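Okay, long thread, get a drink. On Wednesday I went to the open day at Raststead, the old dye works out past the bus depot, where a company called Patmont has its home robotics workshop. I've been promising a few of you a write-up ever since.

1/ First, for those who asked: yes, it was free, yes, you had to sign up, and no, you do not need to know anything about robots. I run a small guesthouse. I know about sheets. I signed up the minute I saw the word "laundry" on the flyer and I would do it again tomorrow.

2/ We were told more than 300 people had put their names down over the day, so they let us in by groups and gave us colored wristbands. Mine was green. Green went in at ten, right after the school group, which meant the coffee urn was already running low (I forgive them, they were very sweet kids and they asked far better questions than I did).

3/ You start in a long hallway with posters about the company history, which I read every word of because I am that person. Then there's a short talk, folding chairs, a screen that took a while to wake up. The speaker was a young engineer who talked with her hands so much she knocked her own water over and just kept going. I liked her enormously.

4/ Her main point stuck with me. She said a factory robot gets to see the same part in the same place all day long, and a home robot gets a pillowcase. A pillowcase is never the same shape twice! I have folded I don't know how many thousands of pillowcases and I had never once thought of it that way.

5/ They've named their two-armed setup Brevura. The software that decides what the arms do next is called Cha, and I asked what it stands for and was told it doesn't stand for anything, somebody just liked how it sounded. Good enough for me. My dog is named Biscuit on the same principle.

6/ So then we went through to the practice rooms, and this was the part I'd come for. They've set up corners of an ordinary home, with cabinets and tile and a washing machine and a power strip up on the ledge with its cables in a tangle, just like mine. I don't know what I expected, maybe something white and glowing. It felt like my sister's place.

7/ The job of the morning was laundry. One arm had hold of a big beige cloth at the rim of the washer, and the other was reaching into a laundry bag so full the clothes were coming out the top. I've stood in exactly that position on a Saturday changeover, one hand on the machine and one in the bag, thinking about breakfast orders. 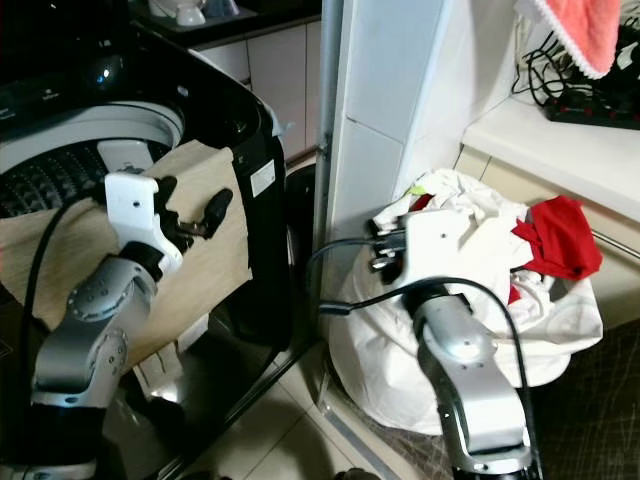 WHAT I ASKED, AND WHAT THEY TOLD ME

8/ I asked about the red. There was a bright red garment in with all those white clothes and every bone in my body wanted to step over the rope and take it out. The engineer laughed and said sorting by color is a separate lesson and they're working on the handling first. Fair. But I did stand there twitching.

9/ I asked how much practice it takes. She said they keep a running log, and the laundry tasks alone had passed 3000 attempts, good and bad together. They keep the bad ones on purpose! Apparently a dropped sock is worth having on record. I've decided to feel the same way about my own dropped socks.

10/ A gentleman behind me asked whether it could do a fitted sheet. There was a bit of a silence, and then the engineer said, "Can you?" and the whole green group fell apart. He took it very well. (For the record, I can, and I offered to show them, and they wrote down my email address.)

11/ I also asked about speed, because in my line of work that's the whole question. She didn't dodge it. She said a person would be quicker at nearly all of this today, and that they care more right now about the arms being gentle with the cloth than about the clock. I would hire someone with that attitude, to be fair. I can teach quick - I've never had much luck teaching gentle.

12/ Someone asked about price and got a polite smile and a leaflet. The leaflet doesn't have a price in it either. It does have a nice map.

13/ After the practice rooms there's a table where you can try the hand controls on a small pair of grippers and move beanbags from one tray to another. I was terrible. One of the school kids had left a score of 42 on the whiteboard and I'm not going to share mine, but it had one digit.

14/ Practical bits if you go to the next one, which they said would be in November: parking is on gravel, so wear real shoes. The ramp is around the left side and the sign for it is tiny. Bring a snack. The bathroom is past the talk room, second door, and the first door is a closet, as I can confirm.

15/ They're also asking local people to donate old linens for practice, the more worn and mismatched the better, and they'd like to get to 1000 pieces before winter. I have an entire cupboard of retired towels and I'm dropping off the first two boxes next week. If you're nearby and want yours to go along with mine, message me and leave them on the porch.

16/ Somebody's already asked me whether I'd have one in the guesthouse. Ask me again when it's done the fitted sheet. Off to strip room four now, guests left early and the dryer's free.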